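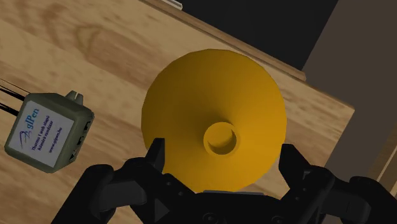
4.2 Dating of the Bunus sayings

The Bunus manuscript contains 21 prophecies about a coming famine. Usmani places 14 of them before the year 812, but his argument depends on one marginal note, and we read this note differently. In the Inik copy the same words stand beside a later saying, on the three days of darkness.

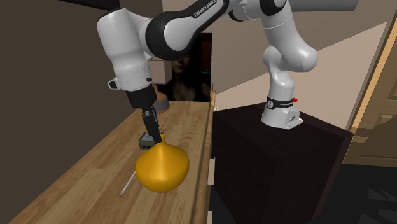 Figure 10. Robot arm with gripper over a wooden countertop.

Gallardo's edition leaves the note out. We therefore keep the early date only for the sayings which both copies share.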